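This site uses cookies to keep you signed in and to count visits. Accept | Manage settings

Workshop notebook: sourdough starter trials, bench 2

April, second batch. Started 7.40 in the morning.

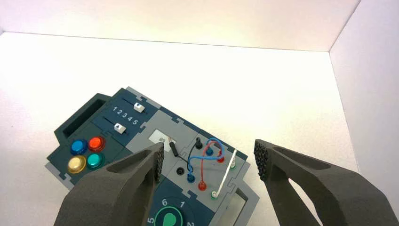

Carried on with the comparison of the two flours. Same starter as the first batch, fed last night at nine and left on the shelf above the sink. Jar A is the Stomason white, jar B is the Zekholm wholemeal rye. Both fed at 100 g flour to 100 g water, with 40 g of old starter in each. Lids resting on, not screwed down.

Kitchen was cooler than I wanted. The heating had gone off overnight and I didn't notice until I'd mixed everything. Put both jars in the proving box and left the rest of the kit where it was.

Notes through the day:

8.30. No change in A. B already has a few holes along the side of the glass. Smells of wet cardboard, same as last time.

10.15. B up by a third. A has only just started to dome. Rubber bands on both jars at the starting level, and I wrote the time on the tape as well after the muddle in the first batch.

11.50. B close to double. Surface cracked, which rye does. A catching up, much smoother on top. Smell in A is mild, a bit like yoghurt.

1.20 pm. B has stopped. A still climbing. Tried the float test on both. A spoonful of A floated. B sank straight away, but I don't trust the float test with rye and Ghada Qudah doesn't either. She goes by the smell and by pulling the top back with a spoon to look at the web underneath.

2.45. A at its highest. B had dropped by a finger's width and gone sour enough to catch the back of the nose. Should have used B an hour earlier.

Mixed two doughs at 3 pm, one from each jar. Lanville strong white for both so that only the starter differs. Salt went in after 30 minutes' rest. Dough from B was slacker and stuck to the bowl, took an extra set of folds to get any shape into it. Dough from A behaved. Four sets of folds for A, five for B, half an hour apart. Not strictly fair, but I wanted bread out of it too.

Into tins at half past six. I had meant to use the baskets but one still has a crust of old dough in the coils and wants a proper brush out. TO DO: brush baskets, dust with rice flour, hang them up to dry this time.

Baked at 8.10 pm. The oven dial is not to be believed. With the dial on 200 the oven thermometer was well under, so I pushed the dial up until the needle came right and marked the spot in pencil. Tray of water on the bottom shelf for the first part, then out.

Results. Loaf A rose well and split along the cut. Loaf B was lower, darker on top, and tore at one side near the tin. Weighed loaf A once cold: 421 g. Forgot to weigh B before cutting it, so no figure for that one.

Taste: B is better. Ghada had two slices and said the same before I told her which was which. A is perfectly good toast bread but a bit plain. The crumb in B is tighter and slightly gummy at the base, so either it wanted longer in the oven or I cut it too soon. Probably the second.

For the next batch:
- Feed B later than A so they peak together.
- Keep the proving box on overnight.
- Try a jar of half and half, with the Dabbas spelt if there's any left in the bin.
- Weigh BOTH loaves before anyone gets near them.
- Order more tape.

Starter left over: kept a spoonful of each in the fridge, labelled. The rest of A went into crackers with sesame and too much salt. Ghada took some of B home in a jam jar and wants the jar back in the count, so we're one short until she returns it.

3 comments | 12 shares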